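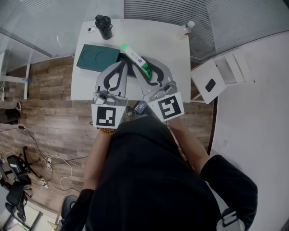 Fontana work table, white top — my opinion after one winter

I bought this table in January for the small office where we pack and sort samples. I wanted a plain rectangular top, white, with nothing under it to hit my knees. The Fontana is exactly this.

Assembly took me 50 minutes alone. The instructions are only drawings, but they are good drawings. One screw was missing and the shop, Rollenar, sent it by mail on Wednesday without any discussion.

The top is the best part. On white you find every small thing immediately: a box, a bottle cap, a cable. I work standing and bend over it many hours, and the height is acceptable for me, but my colleague Katia Martinelli is taller and she complains of her back. The legs cannot be adjusted — this I consider a real defect at this price.

Cleaning is easy with a damp cloth. Marker ink stays if you wait until the next day, so please don't wait. After some months I see 2 small scratches near the front edge, where everybody pulls things toward themselves. Coffee did not leave any stain until now.

The maker says it carries 70 kilos. I did not try this, but I leaned on it with all my weight and it did not move. On our smooth floor it slides a little if you push from the side, so I put felt pads and then rubber ones, and the rubber ones are better.

I give four stars of five. I would buy it again if they make a higher version.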